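Foam letters on a black cloth backdrop, how are you all hanging yours? 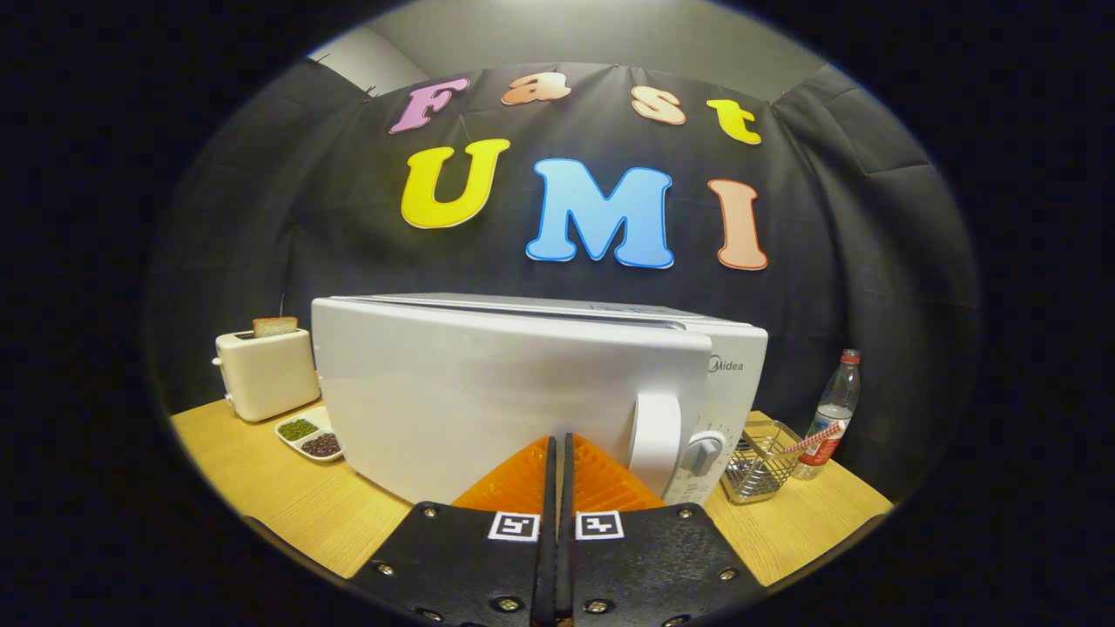 Letters up, microwave and toaster on the table

fikstead_mom
I love how the colors pop on black! I pinned the cloth along the top and it sags a bit between the pins. Does that bug anyone?

Grekeo12
Not me, the folds look great. That yellow U!!

yupanqui_f
I'd pull it tight. Sagging cloth drags foam letters down by May, mine did.

Grekeo12
Disagree, mine have been up over 9 months (Graline foam tape, love the stuff).

fikstead_mom
Ooh, trying the tape tonight. Keeping my folds though!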